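Home | Guides | Reviews | Forum

How to Let a Robot Clear the Snack Table

January, by the Bivow desk

Two arms, two tables, and a job any bored teenager can do.

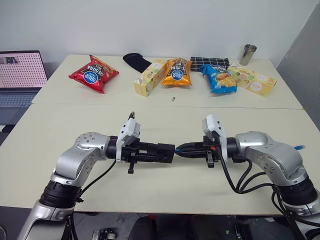 Step 1. Start with one box. Bags slump and crinkle, and grippers take it personally.

Step 2. Move one arm at a time. Park the other well clear.

Step 3. Save the checkered cloth for last. Folding is still mostly a rumor.

Step 4. Allow 24 minutes. By hand, allow one.

Next: Sorgate setup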